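**Tenants' group questions Bralau's claims about its "self-cleaning" tableware**

April

The Uvero Tenants' Association today asked Bralau to explain, in plain words, what it means when it tells shoppers that its coated plates and trays "need no scrubbing."

The association put the claim to its members in a mail survey and got 1,187 replies. Of those, 129 said a rinse alone was enough after a normal meal. The rest washed the pieces the way they wash everything else in the sink.

"We don't doubt that the coating exists," said Morenike Omoregie, who ran the survey. "We doubt that it does what the box says, and we'd like to see the test."

Bralau has so far sent a two-page summary. It names no lab, gives no water temperature and lists the food used as "typical household residue." Devendra Gautam, a retired materials chemist who read it for the association, said he could not repeat the test from what was on the page.

The price is a sore point too. Members in the Sorrentino buildings told us they paid extra for the coated line after seeing it offered in the lobby newsletter. The association did not approve that offer and has asked the building manager, Zirkell, who did.

A survey by mail is not a lab test, and people who are annoyed are more likely to write back. We would still rather have Bralau's full data than argue about ours.
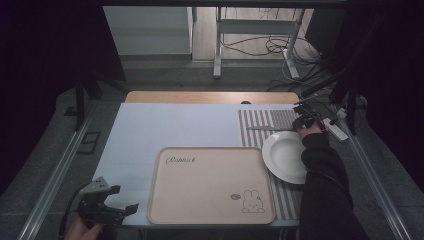 *A rabbit tray on the table, beside a round white plate on a striped placemat.*

The association is asking Bralau to release the complete test report and to drop the "no scrubbing" wording until it does.

Press contact: Kerubo Mugo, Uvero Tenants' Association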